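Stockroom walk-through, Dhanial building, August
Checked by: Parveen Talpur

1. Exits and aisles
OK. Both doors open fully. Main aisle clear. Pallet jack was parked across the side aisle at the start of the check and has been moved to its bay.

2. Shelving
Needs work. Rack 11 has a bent upright at knee height. Unloaded and tagged. Do not restock until Mavetti has replaced the part. Load labels missing on racks 3 and 8.

3. Fire extinguishers
OK. Gauges in the green, pins and seals in place. The one by the loading door needs a new wall sign.

4. Ladders
One step stool has a split foot. Taken out of use. The others are fine.

5. Lighting
Two tubes out over receiving. Work order 143 is open.

6. Floors
OK, except for the lifted mat edge at the packing bench. Same comment as last time. Tape is a short-term fix and the mat should be replaced.

7. Packing supplies
Fair. Tape and small items go in open trays, one kind to a tray. Plustik bin lids still stacked on the floor under the bench.

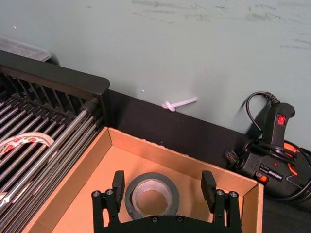 Knives need to go back in the drawer with the blades in at the end of each shift. Two were left out on Monday.

8. First aid kit
Restocked. Eyewash bottle expires next month, replacement ordered.

Open items: rack 11, load labels, light tubes, mat, extinguisher sign.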